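Bin per tool, or bin per job

I bought open-front stacking bins from Dretside in October, the small size, in blue. The plan at the time was one bin per tool type. After 3 months I have dropped that and gone to one bin per job.

The argument for sorting by type is that you always know where a thing lives. The argument against is walking. A small repair needs a driver, cutters and tape, and by type that is a trip to each bin and a trip back. By job, one bin comes to the table and goes away again.

Surface is the floral one. The specks show up badly on a pale ground.
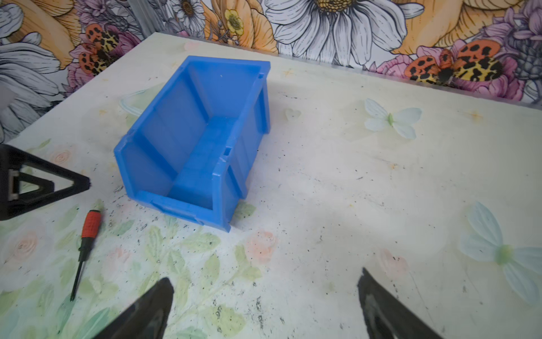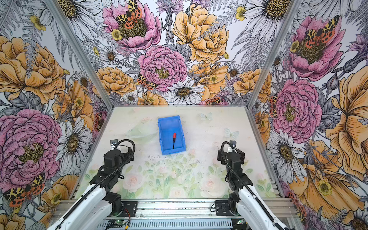
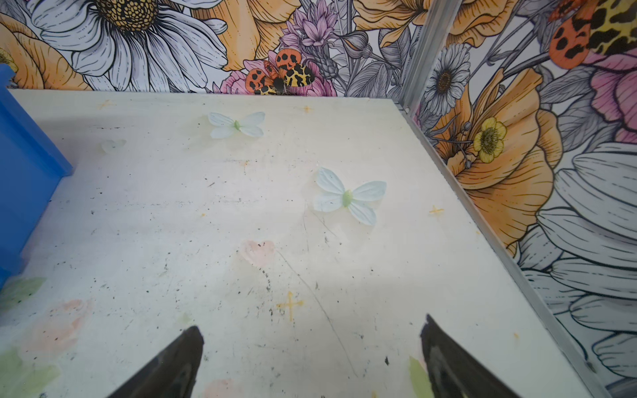 Benedetta Sala wrote to me that she tried the same change and went back, as she ended up buying 2 of every driver. Fair point. Duplicates are the cost of the system, and I accept it for cheap hand tools only. Anything calibrated stays in its own drawer.

Labels go on the front lip - paper tape, block capitals, job name first. The Mulholm label holders did not fit the lip and went back.

Next is the fasteners, a separate problem.

Comments

Manikandan Chettiar
Do you restock the bin after the job or before the next one?

Reply
After. Before never happens.

Manikandan Chettiar
Same with mine. Paper tape lifts in the garage, by the way.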